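**Re: Can any of them put the shopping away yet?**

**clonenard_2** wrote:
Shelf stacking is solved. Fixed bin, known product, done years ago. I don't see why a kitchen cupboard should be any harder.

**Goltdale** wrote:
Fixed bin is the whole trick. Tip one can over and you need a different grasp, a wrist turn and a clear spot to stand it up in.

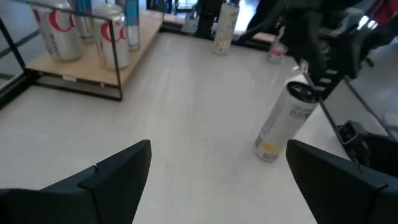 **Kenneth Bautista**
*Moderator, Handling & Grippers*

Can on its side, fingers open, shelf with upright cans to the left. The slim can is the awkward part. Pinch it across the body and you still have to rotate it upright before it can go on the plank, and the cans already up there leave less room for the fingers.

Our Camenzind cell ran 3,597 picks in December. Upright cans were dull. Nearly all the stoppages were fallen ones – mostly slips during the turn.

**clonenard_2** wrote:
So fit a suction cup.

**Goltdale** wrote:
On a curved can that narrow? Leaks at the lip. We tried 2 cups on the Destine line and went back to fingers.

**clonenard_2** wrote:
Softer cup, then. I still say it's tooling and you're both blaming the task.

**Kenneth Bautista** wrote:
Post your cup part number and I'll run it.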